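Notebook, December: contrail counts, the sky camera, and why I've gone off the word "trail"
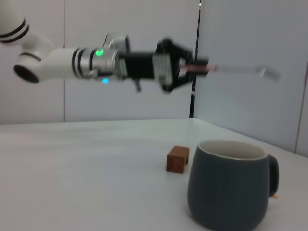 Marius Moldovan
Technical officer, cloud and aerosol bench, Bruvemum

Back on the contrail job this morning after a week of chasing the humidity logger (still grumpy, see further down). The question on the table is the same one Lanent sent over in the spring: when we see a long white line on the sky camera, how often can we match it to a plane that was really there, at a height where the air was cold and damp enough to hold a line at all?

So I went through the whole month's set. 2,327 sky camera images, coffee in hand, most of them plain grey muck. I threw out anything with sun flare over the dome and then anything where the clock stamp had slipped. That left 700 usable ones, and I'm a bit annoyed it wasn't more, but the flare at the low sun angle is brutal and I should have put the shade ring on earlier. My fault!

Matching went better than I'd feared. The flight tracks line up nicely once you let the wind carry the line sideways (I was forgetting to do this for the first hour, which is why the early rows in the spreadsheet are struck out, please don't use them). Three lines have no plane against them. Two of those I'm fairly sure are just cirrus streaks with good posture, very straight, very handsome, gone fuzzy at one end. The third I can't place. It might be a gap in the receiver log, as we had the antenna down for part of that afternoon. I've flagged it and left it alone.

Somebody in the Grudon comments section has already decided what it is, of course. I did write back, politely, with the sounding for that day and a note on ice saturation, and got told I was part of the problem. Fair enough, I'll keep posting the numbers anyway.

Word grumble: I want us to stop writing "trail" in the log for everything. It lumps short ones that vanish behind the aircraft with the big spreading ones that grey out half the sky by supper, and those behave so differently that the combined count is close to useless. I've added a column for colour and spread. Fill it in, even if it's only a guess.

Humidity logger: reads high after every fog. I've dried it overnight in the cupboard and swapped the filter cap for the spare from Balogun. If it drifts again I'm pulling it off the mast.

To do: shade ring on, check antenna cable at the roof end, ask Lanent whether they want the struck-out rows deleted or kept.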